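Home | About | Classes | Timetable | Fees | Contact

About Plerus Boxing Club

Plerus is a boxing gym on the Clekby road, between a tire shop and a place that re-covers sofas. We teach people to box. Some of them go on to compete, most of them don't, and everybody skips rope whether they like it or not.

The club started in one half of a unit that had been a carpet warehouse. There was a ring, two heavy bags and a radio that only got the farm report. We have since taken over the other half, hung more bags and lost the radio. The ring is the same one, with new canvas and new ropes, so it depends how you feel about that sort of thing.

What we do

We run seven classes a week. Three are for beginners, and by beginners we mean people who have never thrown a punch or who have thrown one and would rather not discuss it. The others are for members who have finished the beginner course and for the competition team, who train in the evenings and take up more room than you would expect.

The beginner course lasts six weeks. Week one is standing. People are often disappointed by this, having pictured something with more music, but if your feet are wrong then everything above them is wrong too. After that comes the jab, then the jab again, then the right hand, and by the end you will be able to do a few rounds on the pads and walk to your car without help.

Sparring is by invitation. We ask you when we think you're ready, and you are free to say no for as long as you like. One of our longest-standing members has been saying no since the carpet days and has a lovely left hook.

The competition team

We send boxers to amateur shows around the county and host one of our own every February. Our record is respectable. We have had good years, and we have had the year at Bustholm, when five of our boxers went over on the same bus and came back with one trophy between them, awarded for sportsmanship. It is in the front window. We are proud of it and would like some company for it.

Our fiercest rivals are Yousafzai Amateur Boxing, who are better than us at the lighter weights and know it. They are also the only club that lends us a spare bell when ours sticks, so we try to be polite until the first round.

How we coach

All our coaches have boxed, and all of them hold a current coaching certificate and first aid training. They will tell you to keep your hands up. They will tell you this in the first minute of your first class and they will still be telling you years later, in supermarkets.

We don't do shouting for its own sake. There is some shouting – it's a big room and the fans are loud – but it will mostly be information.

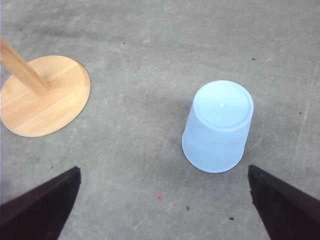 Do I need to be fit before I start?

Come as you are. The beginner classes are built for people who get winded tying their shoes, and the coach will set the pace by the slowest person in the room. Getting fit is what the six weeks are for. Tell us about any injuries or heart trouble when you sign up, and see your doctor first if you're unsure.

What to bring

Flat shoes, water, and clothes you can sweat in. We lend gloves to beginners, although after the first month you will want your own, mainly on account of who had ours before you. Hand wraps are sold at the desk. Mouthguards are needed for sparring and nothing else.

Visiting

You can watch any class before paying for one. Come in by the side door, as the front one sticks in damp weather, and sit on the bench until someone notices you. Parking is free after the tire shop closes. Before that, it's a matter between you and the tire shop.

Last updated: 2022-11-09

Contact us | © Plerus Boxing Club | Back to top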